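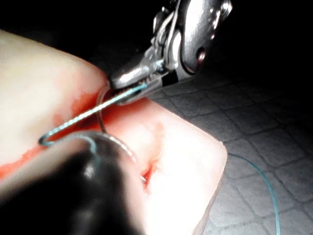

Tevden - February 10, 2020

Hi, I'm Rekha Dubey, and I started Zustau because I wanted a machine to fold my towels. I'm still folding my own towels. We'll get to that!

Zustau is a small company on the second floor of an old shoe factory. We try robots out on jobs that people do with their hands, at home and on the shop floor, and then we tell the people thinking of buying one what we found. Can it load a dishwasher? Can it pick the right bolt out of a bin of mixed bolts? Can it sew? Mostly the answer is "kind of, if you set things up nicely for it first," and a lot of our work goes into spelling out what "kind of" means.

I used to run the packing line at Apaza, where we shipped kitchen goods, and every September a salesperson would come through with a video of an arm doing something wonderful. I bought one of those arms once (with the company's money, thank goodness). It was great at boxes. It was terrible at anything that sagged, and we sold a lot of dish cloths. I got curious about why, which annoyed my boss, and I left the next year with Sylvain Poulain, who had been keeping that arm alive with zip ties and a lot of swearing in French.

So what can they do right now? Stiff things in known places, yes. Cups, cartons, trays, metal parts in a fixture. We had one arm move 1,000 cartons from a belt to a pallet and I ate my lunch and read a magazine. Wiping a counter, sure, if you don't mind where the crumbs go. Laundry, no. Making a bed, no, and please don't ask Sylvain about the fitted sheet.

Thread is the one I can't stop talking about. It bends, it twists, it loops back on itself, and it gets under the thing you're trying to pick up. Sewing on a button is a five-minute chore for me and a real headache for a machine, and so is tying off a bag or lacing a boot. That's why our stitching bench looks like it belongs in a nursing school - silicone practice pads, fake blood, curved needles, blue-green suture. A pad gives a little when you push on it, and you can look at every stitch afterward. A needle holder can keep a good hard grip on a needle, so the grip doesn't worry me much. I worry about the slack, and about where the tail of the thread has gone. 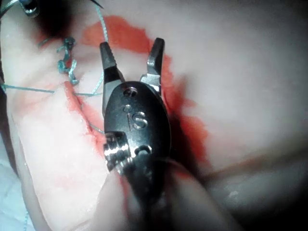 Jaws open over the pad, knots off to the left.

Feng-yi Shih runs that bench. She learned to sew from her grandmother and she's a tough grader, tougher than me. Her rule is that a person steering the tools counts as a person sewing, so when we write up a job we say who or what was making the decisions. A lot of the videos I used to get shown left that part out. If you read one thing in our reports, read that line.

Colette Arnaud handles the shop-floor side and will happily drive two hours to watch somebody sort hinges. She's the one you'll meet first if you ask us for a visit. Kumiko Morikawa writes the reports and keeps them short, and she also wrote Stivada, the little program we use for logging tries and misses. We count the misses the same way we count the tries, and a drop is a drop, even if the arm picks the thing up again. We ask for 200 tries at a job before we'll put a yes next to it. For anything with cloth or thread we ask for 400. Some makers think that's mean of us. A few have come back with a better machine, and I love it when they do.

We don't build robots and we don't sell them. Makers can lend us one and we'll send it back cleaned and in its own crate, but the report goes out whichever way it comes out.

If you've got a chore you hate, at home or at work, write and tell us! Tell us how long it takes you, what you do when it goes wrong, and whether anything in it is floppy. We're picking the next 3 for the spring bench now, and Colette is pushing hard for bicycle tires.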